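3.2 Collection of demonstrations in simulation

All demonstrations used to train the policy were gathered in Hindatia, our in-house simulator, by teleoperation. Operators drove the arm with a handheld controller while watching the view from the head camera, which is the same view the policy receives at training time. No third-person view was offered. Early trials in December had included one, and operators came to rely on it for depth, which produced reaching motions that could not be explained from the recorded observations alone.

Rooms were drawn from the Elline set, a group of 40 furnished interiors modelled on small flats and home offices. Each room has a fixed layout of large furniture and a variable layout of small objects. We kept the large furniture fixed within a room so that changes in behaviour could be attributed to the small objects and to the starting pose of the arm. Wall and floor finishes were left as authored. We did not randomize colour, a choice we return to in Section 5.

Desk rooms received more attention than the others. A desk places several flat, dark items on a surface that is often dark itself, and the edges the policy needs for a grasp are poorly separated from the background. A monitor adds a second difficulty, as it hides part of the work surface from the camera and limits the directions from which the gripper can approach.
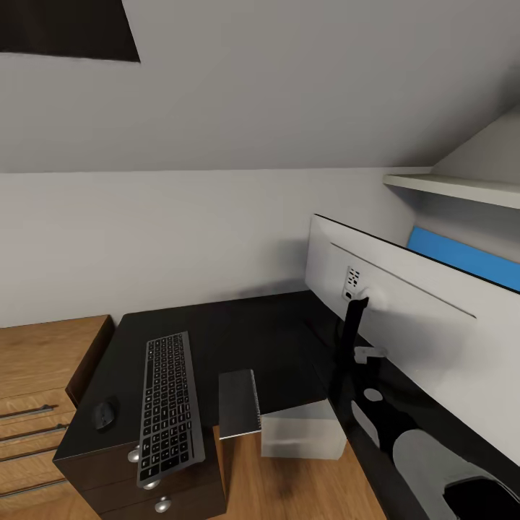
Figure 3. Head-camera view in an attic office from the Elline set. The desk, keyboard and mouse are all black or dark gray, and the arm enters at lower right.

Each episode began with the arm at a starting pose sampled from a small region beside the work surface. The operator was shown a one-line instruction, such as "move the mouse to the right of the keyboard", and pressed a foot switch when ready. Recording ran until the operator pressed the switch again or 85 seconds had passed. Episodes that reached the time limit were kept in the archive but were not used for training. Joint positions, gripper state and camera images were logged on a common clock, and the instruction was stored as plain text.

Contact between the arm and fixed furniture was handled separately. Light contact was allowed, as people brush against desks and shelves in ordinary work and we did not want a policy that stopped at every touch. When the contact force passed a set threshold the simulator ended the episode and labelled it as a collision. These episodes form the negative set described in Section 3.4.

Nine operators took part. All completed a practice block in a room that was later excluded from the data, following the procedure written by Nhyira Quansah for the earlier Gilerley study. Operators differed in style more than we had expected — a few paused before every grasp, while others moved the wrist throughout the approach. We did not filter on style. Pauses at the start of an episode were trimmed automatically, but pauses in the middle were left in place, and their effect on the learned policy is examined in Section 4.3.

Every episode was then checked by 2 reviewers using the Sumampouw annotation tool. A reviewer marked whether the final state satisfied the instruction and whether the object had been released cleanly. Where the reviewers disagreed, the episode was set aside and did not enter either the training or the test split. Splits were made by room, so no interior used for testing was seen during training.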